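How do I get the hard drive back into an old Dell tower?

Maribel Giraldo
Got my drive into its blue plastic carrier, and now I'm scared to shove it in! Does it just click? Mine's the same kind as these:
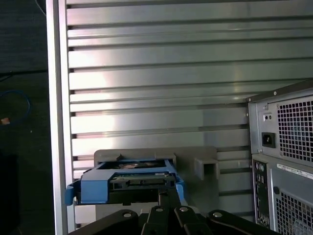
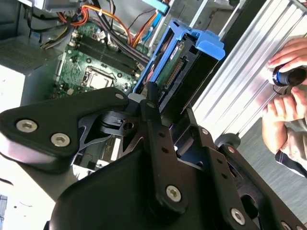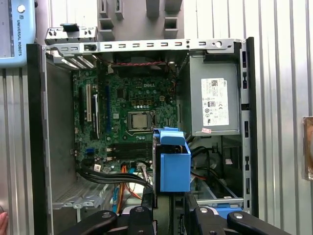 Drive in its blue carrier (first two), open Dell case (last)

Bontu Negash
Push gently till the latch catches, then plug in both cables. If it sticks, pull it out and check for a wire in the way.

Omprakash Rastogi
just buy a new pc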